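Gripper report, part 2: soft stems

So after the blocks and the cups (which were honestly a bit boring) I got to pick my own object for the second half of the project, and I picked tulips! Stems bend and slide over each other, and if you squeeze too hard you get green mush — a much nicer test of force control than a foam cube.

I compared two controllers, the stock one from Drimel and the open source Zendach build, on the same pair of arms. Each one got 60 grasps. I kept the speed the same for both and changed only how the jaws decide to stop closing. The Drimel one stops at a set force, and Zendach watches motor current and backs off a little.

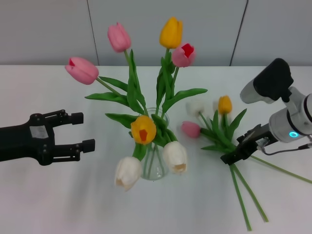 Fig. 3. Right arm holding a bunch by the stems, left gripper open beside the vase.

Getting hold of a whole bunch was easier than I expected, because the stems kind of support each other. Single stems were awful with Drimel. The jaws closed fine, but the stem rolled to the edge of the pad and I had to start over. Zendach was slower (243 ms longer per close, from the logs) and I still liked it better, mainly because I threw out way fewer flowers.

One thing I'd do differently: log the wrist angle from the beginning! I only turned that on in June, so the first 775 rows of my data don't have it and I couldn't use them for the angle plot in the next section.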